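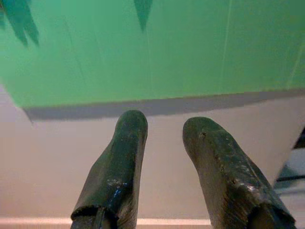
Sleeve creep is a fault in robot grippers in which a molded fingertip cover slides or twists on the finger beneath it. The gripper still opens and closes as commanded, so the controller reports nothing wrong, but the point of contact has moved. The name comes from the Plavton test cell, where Lenka Kováčik first wrote it up after a puzzling February of dropped parts.

Mechanism

A cover is held on by its own tightness. Every grasp tugs it a tiny amount toward the tip, and release doesn't quite bring it back. After enough cycles a small pocket of air opens at the end of the finger, and the tip turns soft and springy. It's a lovely bit of mechanics, a ratchet with no teeth! Twisting is less common and usually affects one finger only, which leaves the pair meeting at an angle.

Surface wear is a separate matter. Scratches and pitting look alarming but say little about fit, and badly scuffed covers have stayed put for months while spotless ones wandered.

The Plavton failures

The cell was running a pick-and-place routine on a Prosser arm. Drops began late in each shift and stopped after a restart, so software was blamed first. Damian Trummer spent most of a week in the motion logs and found them perfectly clean. Kováčik then drew a pencil line across cover and finger and ran 50 grasps. The two halves of the line no longer met. The gap measured 3 mm, far more than anyone on the team had guessed. Restarts had seemed to help only when the operator pushed the covers home while wiping them down.

Safety

A dropped part is the mild outcome. A cover that comes off completely can fall into a conveyor or be carried into a product, and the bare finger has harder edges. Covers should be checked with the arm stopped and power to the gripper removed.

Detection and repair

The pencil line, now called a witness mark, remains the favorite test. Rastdale's shop adds a closing check at the start of each shift: the empty gripper shuts, and its reported width is compared with a stored value. Repair means cleaning both surfaces, reseating the cover and redrawing the mark. A stretched cover is replaced.

See also
Witness mark
Gripper calibration
Stullov coupling
Silent faults in robot cells

Last updated: February

Comments

Emlyn Sayce: Great article. We had the twisting kind, left finger only, and recalibrated the camera 7 times before looking at the rubber.

Eirlys Prydderch: Does hand soap residue make it worse? Ours slip more after cleaning.

Idris Gwynne: @Eirlys yes, very much so. Rinse and dry the inside too.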